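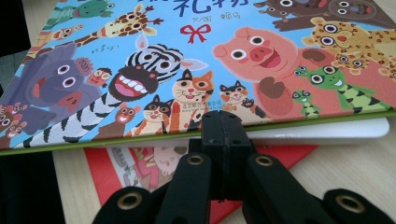 Chantelle Motaung asked us in August why a program that plans grasps must care about something as thin as a children's book. Her message was short: "Boxes and bottles I understand. But a book opens, it slides, and the next one is under it. Will your planner know this?"

With today's release, Vanlow can answer yes to most of her question. **Kokance 2**, our planning and perception software for two-handed manipulation, now treats a book as an object with a spine, a free edge and a cover that may move separately.

## What is new

The perception module no longer takes the printed picture for the shape of the object. In the earlier version, strong colours caused many false edges. Cover art can be very busy: a big mandrill with a red stripe on its muzzle, an orange fox beside a child, and large title characters which run sideways when the book is turned. Kokance 2 first looks for the long border between book and table, and only after that it reads the surface.
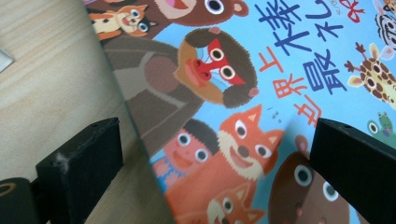 Training data for the new module was prepared by Hanyu Yao and Jinfeng Su. They recorded 500 demonstrations, and kept 200 of them apart for testing. The same kind of border is difficult also for people who label the data. A pale wooden table gives little contrast in some light, and a black finger can lie over the printed cover and hide a corner of it, so the label tool now lets the user mark an edge as "covered" and continue the line behind.

The planner was rewritten as well. It plans both hands together, and it can be paused at any step. 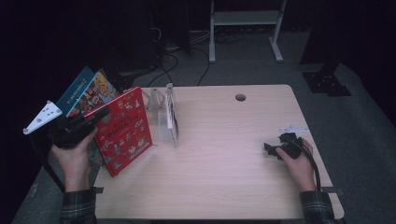 When it is paused, the operator may change the next target and continue without a new start. Kristóf Dobos has written a guide of eight pages for this function, and it is included in the package.

Kokance 2 is available now to present customers. Questions can be sent to Zeyu Li at the Vanlow software office.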